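Teaching the arms to tidy a kitchen

Hello again from the Grondonside workshop! I promised last time that I'd write something about what we've been up to with the two arms, and then October ran away from me, so let me catch you up.

The short version is that we've moved on from blocks. For most of the summer the arms stacked blocks and unstacked blocks, and I got very good at driving them and very bored of it. Now we're on kitchen jobs – bowls, basins, bottles, the stuff that lives on everybody's counter and never sits in the same place twice. The project is called Ladance (I wasn't asked about the name) and the idea is simple enough: a person does the job through the arms, over and over, and the recordings go into training so that one day the arms can have a go without us.

I do most of my driving in two-hour shifts, with a handle in each fist. Squeeze the left handle and the left gripper closes, twist your wrist and the arm twists too. It feels like washing dishes in oven mitts. You get no sense of touch back, so you learn to judge everything by eye, and my first week was mostly me closing the fingers on thin air an inch short of the thing I wanted. I'm much better now! Our count for the month stands at 332 good runs, and I'm claiming a fair share of those.

Big light things are harder than I expected. I'd been dreading the glass jars, but a jar stays where you put it. A plastic basin is all curve and wobble, and if you come at it too fast it just scoots off across the tabletop. What works for me is going in slowly from the side, stopping, having another look, and only then closing the fingers. 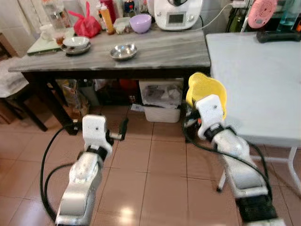 The other thing I've had to learn is to stop being fussy. If I nudge something and then put it right, we keep that run, as the training people at Pamenex like seeing a recovery. What they don't like is dithering. When I hang in midair for 9 seconds making up my mind, that goes into the recording as well, and nobody wants an arm that picked up my habit of dithering over the dishes. So I plan the whole move first, hands still, and then go.

Next up is a two-handed job, holding a bowl steady with one arm while the other puts something in it. I've tried it four times and I'd rather not say how many went well. The Zariņš handles should be with us before then, and they're meant to be lighter, which my shoulders are very happy about.

If you'd like to try driving, come by on Saturday after lunch. We'll start you on something soft, and you can have my chair – it's the one with the good cushion.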